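Diary of the Automation Program: Visit to the Drekarik Household Tasks Laboratory, Wednesday

Entry made the same evening, from notes taken on site.

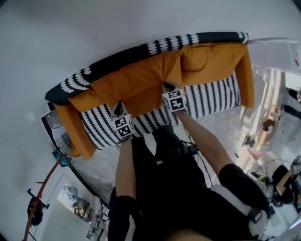 Arrival and registration

The delegation reached the Drekarik building at 8:40 in the morning, a little ahead of the appointed hour. There were 16 of us, drawn from the partner institutes and from the Stenel office. Badges were issued at the front desk and we were asked to leave umbrellas and large bags in the cloakroom. Coffee was offered in the corridor. The program for the day had been changed since the version circulated last month: the talk on warehouse sorting was moved to the afternoon, and the home furnishings session was brought forward to take its place.

The welcome lasted longer than planned. Our hosts gave a short account of the laboratory, which opened with a staff of 7 and now occupies the whole of the second floor. The slides on funding were passed over quickly, at the request of the delegation, and I have asked for a copy.

Home furnishings session

We were taken to the demonstration room in two groups. I was in the first. The task was the handling of a sofa cover, with the operator working a hand-held gripper in each hand. The cover is mustard orange and the sofa beneath it has a bold black-and-white pattern, so the fabric was easy to follow even from the back row. Each gripper carries a cube printed with square markers, and the operator wore black with a white strap over the shoulder.

I had read the written protocol beforehand and had not formed a fair idea of how much judgment the work requires. Fabric does not keep its shape between one touch and the next. The crease at the middle of the seat was discussed at some length by the visitors, several of whom wished to know whether the operator is told to press along it first or to settle the sides. The answer was that the protocol leaves this to the operator. Our hosts regard the variety as useful, and they ask only that the pace remain steady and that the grippers not be turned away sharply in the middle of a movement.

The laboratory's stated target for soft furnishings is 530 recorded runs, of which 105 had been accepted by the end of last week. A run is rejected if the operator stops to speak or if the cover slides to the floor. I consider the first rule strict. It was explained that pauses of this kind cause trouble later, when the recordings are divided into steps.

One member of the delegation asked whether the same method would serve for fitted sheets. The reply was cautious. Elastic corners are on the list for the spring, together with pillowcases, and no results have been promised.

Midday

Lunch was served in the meeting room on the first floor. The soup was very good. Conversation at my end of the table concerned procurement, in particular the long wait for replacement gripper parts, which the Stenel office has met with as well. It was agreed informally that the two parties would compare supplier lists. This should be put in writing before the end of November.

Afternoon

The warehouse talk dealt with the Drakos sorting line. It was well prepared but covered much that had already appeared in the annual report, and questions were few. We then saw the training room, where new operators spend up to 7 days practicing before their recordings are kept. I asked to see the training booklet and was given one – it is clear, and the section on posture and rest breaks could be adopted by our own program with small changes.

The delegation left at 4:15.

Matters to follow up

Request the slides on funding and the revised schedule.
Send the posture section to the training group for comment.
Supplier lists, as above.
Reply to the invitation for the spring demonstration. Places will be limited to two per institute.

Shares: 16 | Comments: 7

Contact the Program Office | Copyright Automation Program Diary, all rights reserved | Back to top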